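Notebook -- intake form wording, Brillel project

Thursday, January 30, 2020

Continuing from the last entry, where I stopped at the question of what to do with the written answers.

The export from the Flollateck form tool finally came through this morning in a complete state. The earlier file had lost all the accented letters, and it also had cut the long answers after a certain length, so please do not use anything from it. The new file has 771 intake records from the Fonard counseling center. I put it in the shared folder and made the old one read-only, with the word OLD in the name.

What we want to know, for colleagues who join in the middle: when the intake form asks the client for gender, and gives a small list and a line to write on, who uses the line, and what do they write there. The center is thinking to change the form and they asked us for advice on the wording. We do not have to advise on the rest of the form.

In this file 87 people used the line. I read all of them today, slowly, with a pencil. My first impression from last week was that the line is used mostly by people who do not find their word in the list. This is partly true. But there is also a good number of people who found their word in the list, checked it, and then wrote something in addition. For example a person checks "woman" and writes "trans, but please do not put this on the letters to my home." Another one checks "nonbinary" and writes the pronouns, as there is no other place for them.
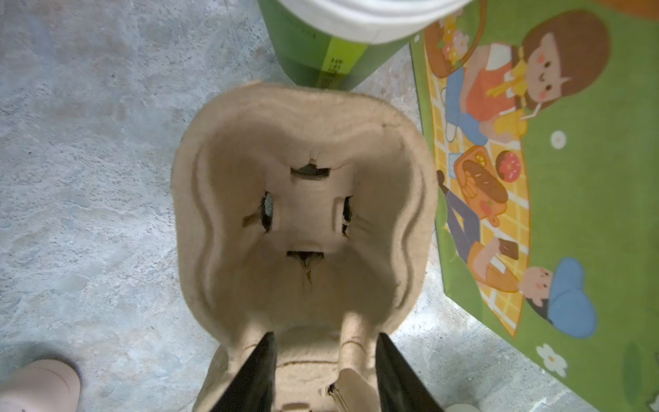

Photo: Brillel project

So the line is doing several jobs at the same time. I tried to sort the answers by job, and these are the groups I have for now:

Own word. The person gives a word that is not in the list. Genderqueer, agender, two-spirit, bigender, and also a few words in other languages which I have to look up with care before I code them. I do not want to translate them into the nearest English word.

Own word plus explanation. Same as before, but the person explains the word, sometimes in a whole sentence. These I find a little sad to read, as the tone is often like an excuse. "I know it is complicated, sorry."

Pronouns only. No gender word at all. We cannot guess the gender from them and we should not try.

Privacy request. What to say on the phone, which name to put on the envelope, who in the family knows and who does not.

Orientation. The person writes gay, bi, ace and so on. The form has no question for orientation, so they put it in the place which looks the closest to them.

Not sure. "Still figuring out", "questioning", or only a question mark.

Objection. The person does not like that we ask. I keep this group separate and I do not mix it with blank.

An answer can be in more than one group. In the sheet there is now one column for each group, with yes or no. Please do not go back to the single column with codes, we lost information with it.

Questioning is the one I have doubts about. In the old coding guide it was put under "other/missing", together with the blank ones. I think this is a mistake. A person who writes that they are not sure yet has given us an answer, and it is an answer that a counselor would want to know before the first meeting. I changed it in the guide and wrote the reason in the margin. If somebody disagrees, write it below mine and we discuss.

The word "other"

On the present form the last option is "other", and then the line. Some of the clients wrote about the word itself. One wrote "other than what?" and nothing more. I made a note to bring this to the center. The replacement we talked about before was "another gender, please write", or "I describe myself as", and then the line. I prefer the second. It is longer, but it starts from the person.
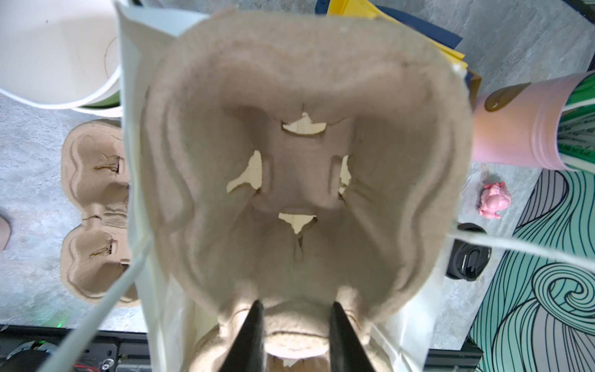
I also compared it with the form of the Setiawan clinic, which has used the "I describe myself as" wording since July. They gave us a sample of 200 forms with names removed. I have only looked quickly. The written answers there seem to be shorter and with fewer excuses in them, but it is a different clinic with younger clients, so I do not want to say that the wording made this. It would be nice to have the same clinic before and after. They say the old forms are on paper in a storage room, and that somebody would have to go and get them -- I will ask again, politely.

One thing in their form which I would not copy: the question says "preferred pronouns." Several guides now say only "pronouns", and I agree with them. "Preferred" sounds like it is a matter of taste. I also would not make this question required. There are people for whom it is not safe to answer on the first day, and there are people who have no interest to answer, and the form should let both of them pass.

About reading the answers aloud

A small matter of manners, from the coding meeting. When we read an answer aloud to discuss it, please read it as it is written, with no funny voice, also when the spelling is unusual. I know that it was meant in a friendly way and we were all tired. But one of us said later that it was not comfortable, and I think that is enough reason. I did it as well, so I write it for myself too.

Also on the same topic: the privacy requests should not be read aloud at all. They are not useful for the wording question in their full text, and some of them have details which a person could be recognized from. I replaced the full text with a short note in the coding sheet, like "asks for no mail to home". The full text stays only in the protected file.

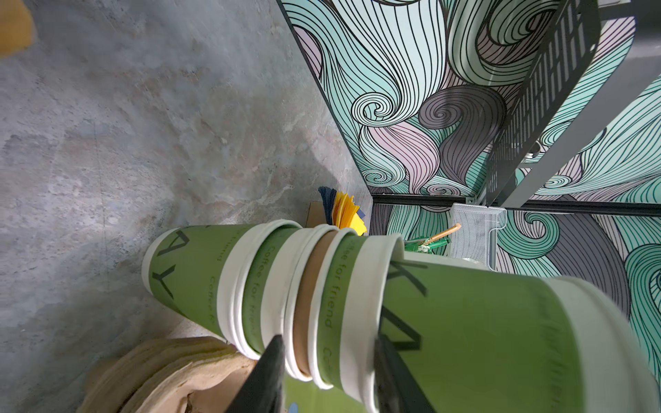
Agreement between coders

We have 5 coders, and each answer was read by two. Most disagreements are between "own word" and "own word plus explanation", which does not worry me much, and between "own word" and "orientation", which does. The word "queer" is the reason. A client writes "queer" and stops there. It can be the gender, or the orientation, or both, and from one word on a line it is not possible to know. One coder put it always in gender, as the question was about gender. Another put it always in orientation.

My proposal is to say yes in both columns and to add a mark "unclear" in the notes. It is not elegant, but it does not pretend to know. The same for "fluid" when it stands alone. For "gay woman" and similar it is clear enough and no mark is needed.

I still have to decide about the answer "normal". It can be an objection, or it can be somebody who does not know the vocabulary and answers in good faith. For now it is in the objection column with the mark. I am not happy with it.

To do

Send the center the draft with the two wordings, and ask if a separate line for mailing and phone wishes is possible. This would help every client, also the ones who have a difficult housemate or a violent partner.

Ask Flollateck support if the line can be made longer. Now it shows a very short field on the phone screen, and people maybe think that only one word is permitted.

Look up the words in other languages, with a source for each.

Re-code the "queer" and "fluid" answers after the others have agreed to the rule. Do not start before.

Write to the Setiawan clinic about the paper forms. Offer that we come and carry the boxes.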